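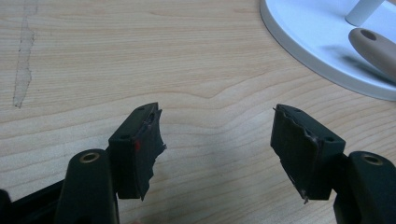
Foto 1: Beide Fingerpads im Anlieferungszustand des Tickets, Greifer offen

Ticket 2587
Betreff: Gummibelag an beiden Fingerpads löst sich
Gerät: handgeführter Zweifingergreifer, Eigenbau, Werkstatt Butine
Priorität: mittel
Status: in Beobachtung

Fehlerbeschreibung
Der Greifer hält glatte Teile nicht mehr zuverlässig. Tassen und der Griff vom Messbecher rutschen beim Anheben nach unten weg, Kartons gehen noch. Der dunkle Belag ist an den Innenseiten beider Pads ausgefranst, links deutlich schlimmer als rechts. Links rollt sich das Material vom Block weg und steht in Fetzen in den Spalt. Rechts lösen sich oben dünne Streifen, an der unteren Spitze hängt ein kleines Stück.

Die Pads sind aus der ersten Druckserie, der Belag ist eine Gummimatte von Zarnov, aufgeklebt mit dem Kontaktkleber aus dem Regal. Laufzeit bis zum Ausfall: drei Wochen, in der letzten davon fast täglich.

Bereits geprüft vor Ticketeröffnung
Schließweg in Ordnung, Finger laufen frei.
Gewindeeinsätze oben in den Pfosten sitzen fest, keiner dreht mit.
Federspannung wie nach dem Zusammenbau.
Pads selbst nicht gerissen, betroffen ist nur der Belag.

Verlauf

Eintrag 1
Lose Fetzen mit dem Skalpell abgenommen, Rest gelassen. Greift danach kurz besser, nach zwei Stunden wieder wie vorher. An der Schnittkante reißt es einfach weiter. Als Reparatur untauglich.

Eintrag 2
Linkes Pad abgeschraubt und den Belag komplett abgezogen. Der Kleber blieb fast vollständig am Gummi, der Kunststoff darunter war blank. Die Druckfläche ist sehr glatt, die Seite lag beim Drucken auf der Platte. Angeschliffen wurde damals laut Bauprotokoll nicht. Entfettet auch nicht, jedenfalls steht nichts davon drin.

Rechtes Pad bleibt vorerst drauf, als Vergleich.

Eintrag 3
Linkes Pad mit 120er Papier quer zur Greifrichtung angeschliffen, mit Isopropanol abgewischt, neue Matte mit demselben Kleber. Beide Seiten dünn eingestrichen, ablüften lassen, über Nacht in die Zwinge. Zuschnitt diesmal 2 mm kleiner als die Fläche, damit keine Kante übersteht. Bei der ersten Serie ging der Gummi bis ganz an den Rand und wurde bei jedem schrägen Zugriff angehoben.

Eintrag 4
Samstag Belastungstest, nur Tassen und Messbecher. Links keine Ablösung sichtbar. Rechts, also alter Belag, ist der Riss an der Innenkante weitergelaufen. Greifer zieht beim Schließen leicht zur Seite, weil der neue Belag mehr hält als der alte. Test abgebrochen, rechtes Pad ebenfalls demontiert.

Eintrag 5
Rechtes Pad genauso vorbereitet und beklebt. Rückfrage aus der Gruppe, ob man nicht gleich auf gegossene Silikonpads umsteigen will. Form wäre da, das Zwei-Komponenten-Silikon von Brovier auch, aber die Dose ist angebrochen und das Verfallsdatum nicht mehr zu lesen. Zurückgestellt, bekommt ein eigenes Ticket.

Beim Zusammenbau aufgefallen: Die Schraube am rechten Pad war beim ersten Bau so stark angezogen, dass sich der Kopf in den Kunststoff gedrückt hat. Hält noch. Unterlegscheibe ergänzt, links zur Sicherheit auch.

Eintrag 6
Mehr als sieben Stunden Betrieb über mehrere Tage. Beide Beläge liegen an, keine offene Kante. Tassen halten. Nasse Teile rutschen weiterhin, das war auch mit neuen Pads der ersten Serie so und gehört nicht hierher.

Ursache
Fehlende Vorbereitung der Klebefläche, dazu der Zuschnitt bis an die Kante. Matte und Kleber sind nach jetzigem Stand in Ordnung.

Änderungen an der Bauanleitung
Schritt 3 ergänzt: Klebefläche anschleifen und entfetten.
Zuschnittschablone durch die kleinere ersetzt, die alte bitte aus der Schublade nehmen, falls noch jemand eine findet.
Unterlegscheiben in die Stückliste aufgenommen.
Beläge immer paarweise wechseln.

Offen
Zweiter Greifer (der mit der Halterung von D'Souza) hat Pads aus derselben Serie. Belag sieht noch gut aus, wurde aber auch kaum benutzt. Vor dem nächsten Einsatz im Februar beide Pads neu bekleben. Ersatzmatte reicht noch für zwei Sätze, Schleifpapier ist nachbestellt.

Ticket bleibt bis dahin offen.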